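Section 4: Setting up the desk and drawer unit

Read this section through before you move anything. The desk should already be assembled (Section 2) and the drawer runners fitted (Section 3). Allow two people for steps 1 to 4. The rest can be done by one.

Before you start

Clear the floor along the wall where the desk will stand. On concrete, sweep up grit first, as it will scratch the lower edges of the side panels when the desk is slid into place. On carpet, check that the pile does not lift one side higher than the other.

Choose a wall without a heater on it. The Plandley desk can stand against plaster, painted block or brick. If pipes run down the wall, place the desk so that no panel rests against them.

CAUTION: Never drag the desk by its tabletop. The top is held by cam fittings and they can pull out of the panel. Lift from the side panels, one person at each end.

Placing the desk

1. Take all drawers out of the unit and set them aside. Keep them in order — the top drawer is not the same depth as the others.

2. Lift the desk to the wall with the grommet hole toward the back. The hole is for cables and should end up on the wall side.

3. Leave a gap of 3 cm between the wall and the back edge of the top. Brick is rarely flat, so measure at both ends and use the smaller reading. Plugs and cables need this space.

4. Check the top with a level, left to right and then front to back. If it rocks, turn the adjusters under the side panel until it sits firm. Do not pack the corners with card.

Fitting the drawer unit

5. Slide the drawer unit under the tabletop on the side you prefer. The left is usual for a right-handed user. Keep the front of the unit level with the front edge of the top.

6. Put the drawers back, lowest first. Hold each one level, set both runners on the rails and push until you feel the stop. A drawer that goes in crooked must come out again. Do not force it.

7. Pull the drawers open one at a time and look along the front of the unit. A drawer should come out straight and clear the desk's side panel and any furniture next to it.

White desk and drawers against a red brick wall:
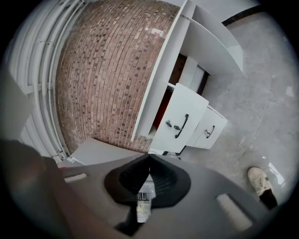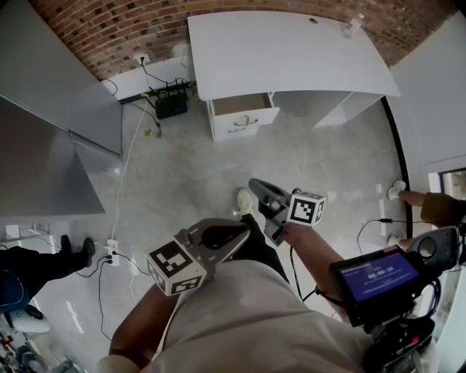 8. Close each drawer and check the gaps between the fronts. If one front sits low on one side, loosen the two screws behind it by half a turn, lift the front until it lines up, and tighten again.

9. Tighten the handle screws by hand. A power driver will crush the panel around the screw.

NOTE: Handles are supplied with two lengths of screw. Use the shorter ones for the drawers. The longer ones belong to the cabinet doors in the Onia range and will stick out on the inside.

Cables

10. Feed cables down through the grommet hole before you put anything heavy on the top. Pass the plug end first if it fits. If it does not, feed the other end up from below.

11. Keep cables away from the drawer runners. A cable caught in a runner will stop the drawer from closing and may be damaged.

CAUTION: Do not leave cables lying across the floor where people walk. Run them along the wall or use a floor cover.

Loading the drawers

Put the heaviest items in the bottom drawer. Open only one loaded drawer at a time. If the unit stands on its own, without a top over it, fix it to the wall with the bracket in bag 3.

Wipe the white surfaces with a damp cloth and dry them. Do not use scouring powder — it leaves dull patches that cannot be polished out.

Spare handles, cams and runners can be ordered from Erketti. Quote part list 2,576 and the color of your unit.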